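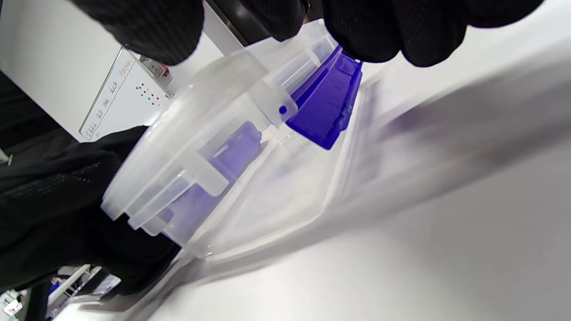

March 2015

I have moved to a new apartment in Wandden, and for the first weeks I was living between cardboard boxes. The kitchen I unpacked in one evening. The clothes took two. What was left, and what is still partly left, is the category I call in my head "small plastic things", and I want to write about it because I have spent more thought on it than on any other part of the moving.

In my old place in Borkus I had a big closet without a window, and everything small went there. Pieces from board games, parts of appliances, the feet of a shelf that I threw away years ago, adapters, hooks, caps, clips. I kept them in shoe boxes. A shoe box is free and it is strong enough, but it has one big problem, you can not see what is in it. I wrote on the boxes with a marker, and then I put other things in them and did not change the writing. The box that said "batteries" had a curtain ring, a bicycle valve and a small bag of screws for a table. Batteries it had none.

So I decided that in the new apartment there will be no shoe boxes. I wanted plastic containers with lids, and I wanted them to be not fully transparent and not fully closed to the eye. It took me some time to understand why I prefer this cloudy kind of plastic. If the container is clear like glass, the shelf looks like a mess even when it is in order, you see every little cable. If the container has a solid color, you are back with the shoe box. With the frosted white plastic you see a color and a shape, and this is enough. A purple thing stays a purple thing. I know what purple things I own, there are not so many of them.

I looked first at the big store, Bako, which is 15 minutes by bus from my street. They have a whole wall of containers there. Most of them are square, and everybody says square is better because it uses the shelf well. I agree with this in theory. But I have tried the square ones in the past, and the corners are the place where they crack, at least the cheap ones, and the lid comes off on one corner and stays on the other three. You push the one corner down and another one comes up. I do not have patience for it.

The round lids I like much more. You turn it or you press it, and it is closed on all sides at the same time. The good ones have a thick rim, so your fingers have something to hold. Some have tabs and ribs on the edge too, and I used to think they were decoration. Now I look for them when I buy. A smooth lid and cold hands is a bad combination, and my storage room is cold until April.

I bought 18 containers in the end. This sounds like a lot, and when I carried them home it also felt like a lot, but they go one into another and the bags were light. The price for all was 59, and the lids were included, which I mention because at Bako the lids are sometimes sold apart and you see it only at the cash register.

## How I sort

I tried first to sort by function. Electric things, kitchen things, things for repairing, things for games. It is the way that every article recommends. For me it failed on the first evening, because half of my small parts have no function that I can name. I have a blue plastic wedge with a step on one side. It belongs to something. I am sure that the day after I throw it away I will find the something. In which function group do I put it?

So now I sort by color, and after that by size. I know that it looks childish. A friend saw it and asked me if I have become a kindergarten teacher. But when I search for a part, I almost always remember the color first. I think "it was this violet thing, with the edge", and I go to the containers where I see violet through the plastic. I take it down, I turn it a little, and I already know if it is the right one before I open the lid.

Blue and violet are my most difficult colors. There is a type of blue that under the lamp is clearly blue and near the window becomes violet, and I moved some pieces from one container to the other and back again. Finally I put both colors together. White also is difficult, because a white part in a frosted white container is only a shadow. The white parts I keep in a low drawer without any container, and it is the one place in the apartment that still looks like Borkus.

## Trays

The second thing that I want to recommend is flat trays. I mean the clear, very low ones, with an edge that is only a little raised. I use one on the table every time when I open a container. Small parts roll, and they roll always under the refrigerator. With a tray under the work they roll to the edge and stop. When I am finished I lift the tray and pour everything back in. It saves me maybe ten minutes of crawling each time, and also the bad words.

I bought my trays from Carnutis, a small shop that sells supplies for cake decorating. I do not decorate cakes. I went in because of the rain and I came out with four trays. They are thin and they scratch easily, so if you want them to stay beautiful you should not wash them with the rough side of the sponge. I did it with the first one, and now it is the tray for metal parts.

The table should be white if you have the choice. I did not choose mine, it came with the apartment, and in the beginning I found it too much like a clinic. Now I would not change it. A small dark screw on a white surface you see immediately. On my old brown table I was searching with the fingers, like reading.

## Some things I learned, in no order

Do not fill a container more than two thirds. When it is full to the top, you must empty it each time to find the thing at the bottom, and then you start to avoid the container completely.

Heavy pieces go alone. I weighed the heaviest container with my kitchen scale and it was 840 grams, all of it old keys and padlocks. I can not explain why I have so many padlocks. This one stands on the floor.

Wash new containers before you use them, with warm water and a little soap, and let them dry open over the night. New plastic has a smell that goes into everything, mostly into paper. I had put my instruction sheets inside one and they still smell.

Labels I do not use anymore. I tried the paper ones, and they came off in the first week, and what stayed was a gray sticky square which collects dust. On one container I made a small dot of nail polish, to know that it is the one with the fragile parts. A dot is easy to remember when there is only one. If I make dots in four colors, I will need a paper to explain the dots, and then I will lose the paper.

Put the lid down with the inside facing up. I know it is a small thing, but otherwise the inside rim takes dust from the table, and the dust goes then on everything.

## What is still open

Two cardboard boxes are still in the hallway. One has only cables, and I have not found a container for cables that I like, because a cable in a round container becomes a nest. Maybe a cloth bag is better. I have read that some people use the cardboard tubes from toilet paper, one for each cable, and I tried it with three cables, and it works, but it is not a nice thing to look at when you open the closet — also I do not have so many tubes.

The other box I have not opened since I taped it in Borkus last July, when I started to pack much too early. I do not remember what I put in it. When I shake it, it sounds like glass and something soft, maybe the Christmas things, maybe the old coffee set from my grandmother in towels. I have told myself that I will open it when the shelf in the storage room is finished. The shelf needs two more brackets. The brackets should be in one of the gray containers, and I have three gray ones, so this evening I will take them down one after the other and look.

If somebody has a good solution for cables, please write it in the comments. I am also interested to know if the lids from Bako fit on the older containers, the ones they sold before with the lower rim, because I have five of these without a lid and I do not want to throw them away yet.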